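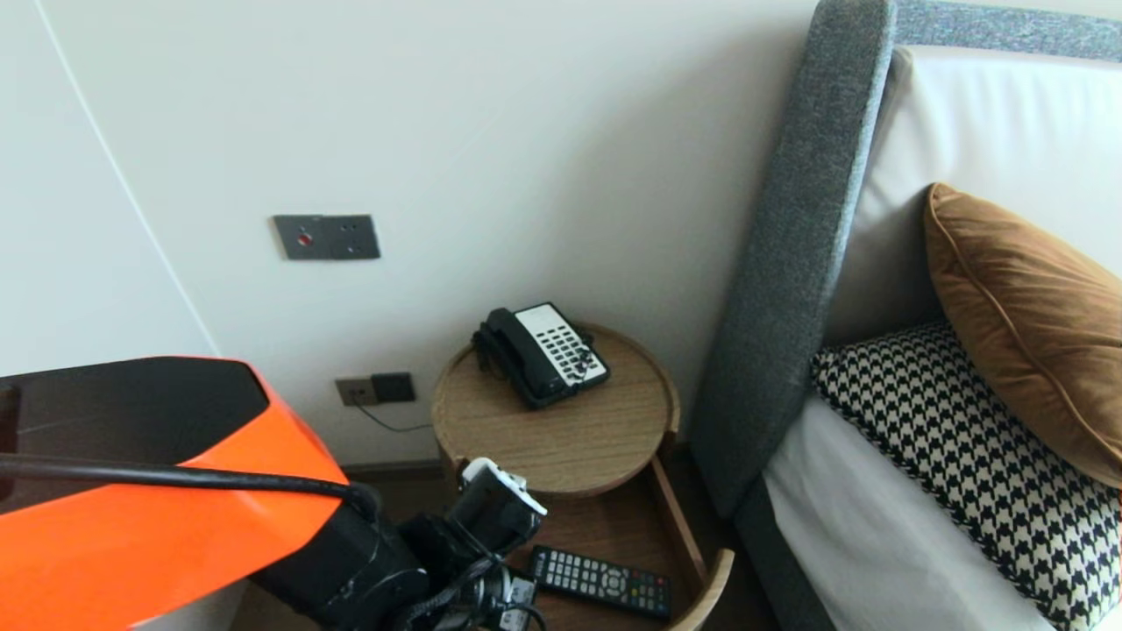

What does a chair maker need to know before cutting the first piece of wood?

How tall the seat will be, and who's going to sit in it. Everything else in this chapter hangs on those two things, and I'd love for you to write them at the top of your notes before you read on.

Chapter 4: Seats and Backs

I built my first chair in January in a freezing shed in Nedthorpe, and I got the seat height wrong (badly wrong!). My knees came up like a grasshopper's. I'd copied the legs from a bar stool and just shortened them by eye.

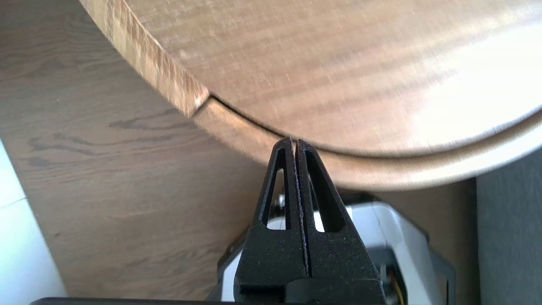
A seat edge matters more than beginners expect, so we'll spend a good few pages on it. The front edge presses on the back of your legs, and a sharp corner there will have you wriggling before the soup's finished. Tabletop makers think about edges too, and a thick, beveled rim on a round top, with that thin dark groove curving along underneath, is well worth borrowing for a stool.

Then there's the back. I lean mine 11 degrees for a dining chair, and I go further for reading.
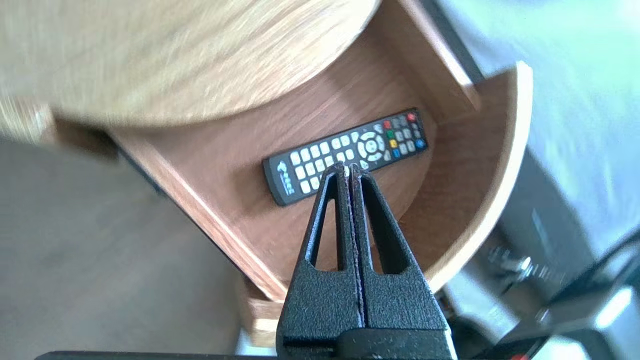 More lean means the seat has to tip a little as well, or you slide forward. We'll work through both on the Larnach chair, which has 26 parts and only one really tricky joint.

Before you start, please have these ready:

1. Your own seat height, measured in the shoes you wear at home.

2. The Larnach drawings from the back of the book.

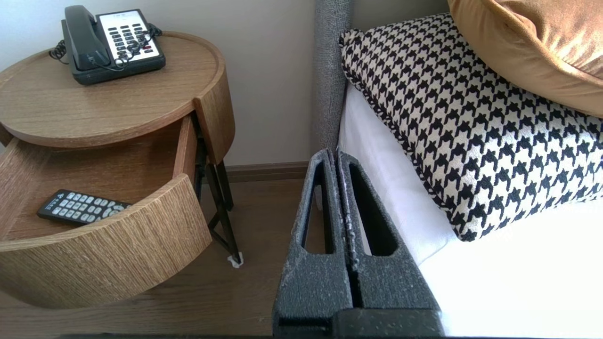

4.1 Measuring the Sitter

Grab a tape and a hard, flat stool. Sit up straight, feet on the floor, and measure from the floor to the soft spot behind your knee.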